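Search this site
Search
Advanced search

4. Living with painful hands: what the Driswood diary group told us

4.1 Why we went back to diaries

I should say up front that I came to this study a bit tired of rating scales. You ask a person with hand osteoarthritis how bad the pain is from zero to ten, they say six, and you write down six. Then you run into them in the parking lot and they tell you about the morning they stood in the kitchen for a long time deciding whether a jar of pickles was worth it. That story never makes it onto the form, and I wanted the story.

So we asked 52 adults who were already being seen at the Driswood clinic to keep a short written diary. The diary ran for 26 weeks. We asked for one entry a week, any length, in any words they liked, plus the usual pain and stiffness ratings so we would have something to hold the words up against. Paweena Thaweesak designed the booklet, and she deserves a lot of credit for keeping it to a single page per week (my draft ran to four pages, and she was right to throw it out).

People wrote more than we expected. We ended up with just over 1,000 usable entries, where "usable" means we could read the handwriting and match the page to a week. A few booklets came back with coffee on them. One came back with a very nice drawing of a heron and no ratings at all, and I kept the drawing and dropped the booklet.

Entries were typed up by our office and coded by two of us working separately. Valentin Pons and I did the first pass, and where we disagreed we sat down and argued until one of us gave in or we both got hungry. Our starting code list was short: pain, stiffness, sleep, mood, tasks, other people, medicine, weather. Weather turned out to be a huge category. I had underestimated how much people in our part of the country want to talk about damp.

4.2 Grip, pinch, and the tasks people mentioned

When we pulled out every entry coded "tasks," the first thing that jumped out was how many of them were about pinching and how few were about lifting. People with sore thumbs will carry a bag of dog food on the forearm, or hug it, or get it into the car with a hip. What stops them is the small stuff: a key in a stiff lock, the foil on a yogurt, the clasp on a necklace, a child's sock. The base of the thumb does a great deal of work in those movements, and it's the joint that hurt most often in this group.

The ratings didn't show this very well. Someone could write a whole angry paragraph about a contact lens case and circle a three for pain. When we asked about it at the end-of-study visit, the answer was nearly always some version of "well, it only hurt for a second." The pain was brief. The annoyance lasted all day, and so did the feeling of being clumsy in front of other people.

We split the task entries into three rough kinds. In the first, the person did the task the old way and paid for it. In the second, they did it a new way (rubber grip, other hand, teeth — yes, teeth, we had a talk about that). In the third, they skipped it or handed it to someone else. Over the 26 weeks the second kind went up and the first kind went down, which is pretty much what you'd hope to see. The third kind hardly moved at all. I had hoped it would fall, and I don't have a good story for why it stayed put.

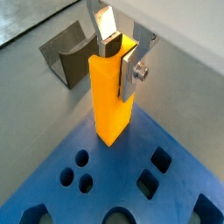 4.3 Mornings

Morning stiffness is in every textbook, so I won't go on about it too long. What the diaries added was how people plan around it. Several writers had quietly moved their whole day back by an hour. Showers went first, because warm water helped, and then breakfast, and then anything with buttons. One woman wrote that she'd stopped accepting early appointments years ago and had never told a doctor the reason. Her doctor, as it happens, had her down in the chart as "hard to schedule."

Cold hands came up in the same entries. A number of people warmed their hands on a mug before trying anything fiddly. A few used heated mitts, mostly the Haltard ones that a local store had on sale in May, and I got asked about those so often that I should be clear: we didn't test them, and I can't tell you if they do more than a mug of tea.

Sleep was tangled up with mornings too. Bad night, stiff morning, short temper, and then a page saying sorry to a husband. We coded sleep and stiffness as separate things, and in hindsight I'm not sure that was wise. Valentin wanted a joint code from the start. I said no, mostly out of stubbornness, and we would do it his way next time.

4.4 Medicine, and what people did with it

Pain relievers showed up in fewer entries than I'd guessed. When they did show up, it was often because someone was trying to take less. People worried about their stomachs, about their kidneys, and about a cousin who had "gotten used to" something. Rub-on gels were popular and came with few complaints besides the smell. Splints split the group right down the middle. Those who liked the thumb splint wore it for gardening and typing and wrote about it like an old friend. Those who didn't like it said it was hot, got in the way at the sink, and made strangers ask questions.

We gave every participant the same hand exercise sheet at the first visit. It's the one the Tevier group uses, with the wording made plainer. About half the diaries mentioned it at least once. By week ten or so it had mostly vanished from the pages, though at the last visit a good many people could still show us the moves, so maybe they had simply stopped finding it worth writing down. That is a weakness of diaries in general: habits go silent.

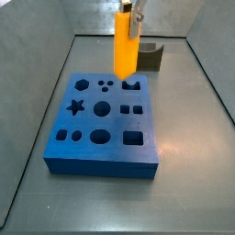 Figure 1. Upright block held over the blue shape board.

Hand Pain and Daily Function Group — Nassar Center for Joint Health

4.5 Other people

I want to spend a little time on this one because it surprised me. We had "other people" as a code mostly to catch mentions of family helping out. What we got instead was page after page about being watched. Paying at the register was the big one. Writers described fumbling for coins while a line built up behind them, and plenty of them had switched to cards for that reason alone. Handshakes were another. Church, weddings, job interviews: a firm squeeze from a friendly stranger could ruin an afternoon, and people felt rude for pulling back.

Grandchildren showed up as both the best and the hardest part. Nobody wanted to say no to braiding hair. Some wrote that they did it anyway and iced their thumbs afterward, and they did not seem sorry about it.

Paweena pointed out that the entries about being watched were longer than the others, and when we checked, she was right. I don't want to lean too hard on length (one of our writers could fill a page with the price of tomatoes), but I do think it tells us where the weight of this condition sits for a lot of people.

4.6 What we can't say

This was a small group from one clinic, and they had all agreed to write every week, so they're likely more patient and more organized than most of us. We had no comparison group. The shift toward new ways of doing tasks might have happened without a diary at all, or it might have happened because keeping a diary makes you notice things. We can't pull those apart with this design. Our coders also knew the aims of the study, and I'm sure that leaked in here and there.

We also missed people who don't like to write, or whose hands hurt too much to hold a pen for long. We offered a phone line for spoken entries and only a couple of people used it. A bigger round is being planned, with a target of 800 participants and the spoken option set up properly from day one, with a person on the other end and not a recording. I'd also like to add a few lines for the people they live with, if the budget lets us.

For clinic use, I'd suggest one small change that costs nothing. After the zero-to-ten question, ask what the person has stopped doing, and then wait. The first answer is usually "oh, nothing much." Give it a moment more — the second answer is the one I'd write down.

Reader comments

thumbs_up_gran
The bit about the cash register is me exactly. I thought I was the only one. I do the card thing too, and I've gotten so I pick the self checkout even when it's slower.

Marlow
Did you look at left hand vs right hand? I'm left handed and it's my right thumb that's the bad one, which makes no sense to me or my doctor.

R. Dunning
Nice to read a paper I could follow. I would have liked a table of the codes, though. How many of the weather entries lined up with a higher pain score?

quiltingbee
Splint hater here. It's the sink problem! You take it off to wash up and then it's on the windowsill for three days.

Related items
Warm water before exercise: a short trial in hand osteoarthritis
Sleep and next-day stiffness in older adults
Thumb splints at home: who keeps wearing them?
Talking about pain at a first visit
Plain-language exercise sheets and how people use them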